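Archive > Useck users > Faults
[useck-users] Grip drops out mid-lift in the kitchen sim
Yulan Shi, 31 March 2026
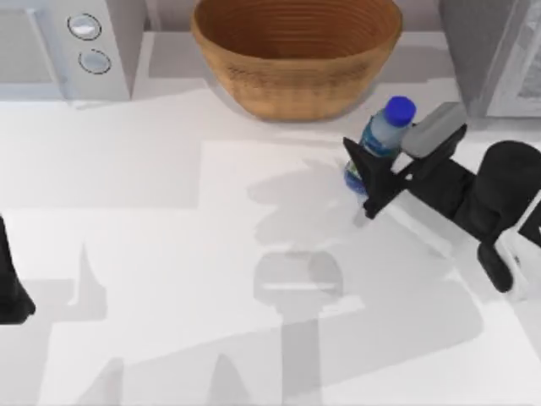
Right gripper closed on the bottle, basket behind.

Jinfeng Ren wrote:
> Same build, 100 runs, and the grip force fell to zero in 14 of them.
> Is it the gripper model?

Brilliant find, Jinfeng, and I think I've got it! The log shows the left arm's stop signal going to both arms – so the right one lets go too. I split the two channels last night and did 33 lifts without a drop. Please don't run the old build on real arms until Zeyu has checked the patch. Can anyone try it on Ero?

Yulan

2 replies · 0 shares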